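Waiting Time in Two Preschool Classrooms
Student project report, Early Childhood Studies, Gondeo College

1. Introduction

Young children in group care spend part of every day waiting. They wait for the bathroom, for a turn at the sink, for the rest of the class to find their shoes. Teachers know this and many of them work hard to keep it short, but it rarely appears on the daily schedule. The schedule says "Outdoor play, 10:15." It does not say when the first child was ready to go outside and when the door opened.

This project looked at waiting in two preschool classrooms, one at Mastden Children's Center and one at Lorente Preschool. I wanted to know when in the day children wait, what they do while they wait, and whether small changes in the routine would shorten it. I did a placement at Mastden before the project began, so I already knew that classroom and its teachers. I had not been to Lorente before.

By "waiting" I mean time in which a child has finished one activity, has not been able to start the next, and has been given nothing else to do. A child sitting on the rug singing with a teacher while others wash their hands is not counted as waiting. A child sitting on the rug with no song, book or game is.

2. The classrooms

Both rooms serve four-year-olds and had 15 children enrolled during the project. Both run a full morning with arrival, free play, snack, circle, outdoor time and lunch.

The Mastden room has its own bathroom, which opens off the classroom. The coat hooks are in the hall outside. At Lorente the bathroom is down the hall and is shared with the class next door, so children go in groups with a teacher. The Lorente coat hooks are inside the room, next to the door to the yard.

The two programs also differ in how the teachers divide the work. At Mastden the lead teacher stays with the group and the assistant handles the transition. At Lorente the two teachers split the children and each takes a half through the whole transition, bathroom included.

3. Method

I observed 1000 minutes in each classroom, always in the morning. I sat at the side of the room and used a paper sheet with one row for each wait. For each row I wrote the start time, the end time, the part of the day, and a few words on what the child was doing. I rounded to the nearest half minute.

Both centers gave permission and families received a letter. No names were written on the sheets. I used a different set of initials for each visit so that no child could be followed from one sheet to another. This means I can't say whether certain children waited more than others, which would have been useful to know.

I talked with the teachers in both rooms after the last visit. These talks were informal and I took notes by hand.

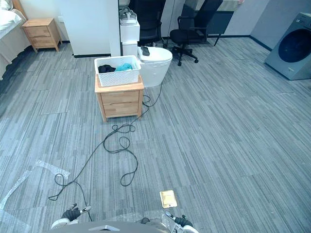
Dress-up play was the part of free time that ran most often into a wait at cleanup. At Lorente the costumes go back into a tall trunk with a heavy lid, and one teacher has to hold the lid while the children put things in. They line up for this. At Mastden the costumes are kept in open containers and several children can put things away at once. An open basket on top of a low two-drawer unit, like the white one with the lattice side in the photo, would do the same job, and the drawers underneath could take the hats and shoes. The Lorente teachers said they had thought about getting rid of the trunk but that it was given to the school by a family and the children like to play on it.

4. Results

There were 608 waits recorded in the two classrooms together. More of them were at Lorente than at Mastden, but the Mastden waits tended to be longer.

4.1 When children waited

In both rooms, most waits came just before outdoor time. The next largest group came before snack. Arrival had very few, as children come in one at a time and go straight to the tables. Circle time had almost none by my definition, though I did see children who were plainly bored during circle and had nothing to do but sit. I come back to this in section 5.

At Mastden the long waits were nearly all in the hall. Children who had put on their coats stood by the hooks until the whole class was ready. On cold mornings the first child dressed was in a full snowsuit for several minutes before going outside, and by then some children were taking their mittens off again. The assistant would then put the mittens back on, which held up the line further.

At Lorente the hall was also where children waited, but for the bathroom. If the class next door was already there, the group sat down along the wall. These waits were short and happened several times each morning.

4.2 What children did

I sorted the notes into four kinds: watching others, talking with a friend, moving around (rolling, hopping, leaning on the wall), and conflict. Talking was the most common at Lorente, where children waited in small groups. Moving around was the most common at Mastden. Conflict was the smallest group in both rooms. Nearly all of the conflicts were about a place in line.

Some of the talk was very good. I heard a long discussion at Lorente about whether worms sleep. It would be wrong to treat every wait as lost time, and one teacher made this point to me strongly.

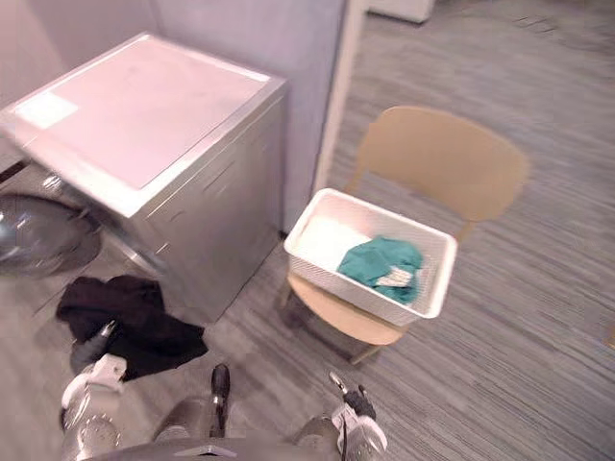

Figure 2. Washing machine with the door open and clothing on the carpet.

4.3 The trial week at Mastden

After the first set of visits the Mastden teachers agreed to try a change for one week. Children who were dressed first went outside with the lead teacher as soon as there were four of them, and the assistant stayed in the hall with the others. The director checked that this met the staffing rule for both spaces.

The hall waits got shorter. The children who dress slowly also seemed calmer, and the assistant said she could help them with zippers without looking over her shoulder. One problem came up: two children began to rush so that they could be in the first four, and went out with their boots on the wrong feet. The teachers dealt with this by choosing a different table to start each day.

The trial minutes are not part of the totals in section 3.

4.4 The trial week at Lorente

Lorente tried a simple agreement with the class next door about bathroom times. The two rooms wrote their times on a card by the door. It worked on the days when both regular teams were in. On a day with a substitute the card was not followed and the group waited as before. 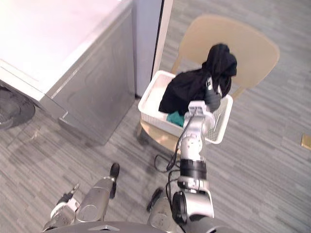 Page last changed: 30/01/2024

5. Discussion

The results suggest that long waits come from moving the whole group together. Where the group was split, as at Lorente, single waits were shorter. The shared bathroom then added many short ones. A center that has both a split group and its own bathroom might have less waiting than either of these, but I did not observe one. Jukwood Nursery School, which is set up this way, was on my first list and could not take an observer that term.

My definition left out circle time, and I now think this was a weakness. A child who has finished listening is waiting in some sense even if an activity is going on. I did not find a fair way to record it from the side of the room.

I was also one person watching a whole class. During the busiest transitions I certainly missed some waits, and I probably missed more of the short ones. The Mastden hall is narrow and I could not always see past the first hooks.

Season matters too. Snow clothes made up a large part of the problem at Mastden, and the same count done in July would look different.

6. Suggestions for the two centers

Mastden: keep sending the first four children out. Move the mitten basket to the end of the hooks nearest the door so that mittens go on last.

Lorente: keep the bathroom card and include it in the folder for substitutes. Keep a small bag of picture books or string games in the hall for the times when the bathroom is full anyway. Let two children at a time use the trunk, or store part of the costumes elsewhere.

Both: if a wait can't be avoided, have one song or finger game that every adult in the room knows, including the substitutes.

7. Costs

The course allows each project up to 1000 dollars. I used a small part of this for printing, bus fares and the books for the Lorente hall bag. The receipts are with the department office.

8. Appendices

Appendix A: observation sheet (blank)
Appendix B: letter to families
Appendix C: waits by part of day, both classrooms
Appendix D: notes from talks with teachers, shared with the two centers only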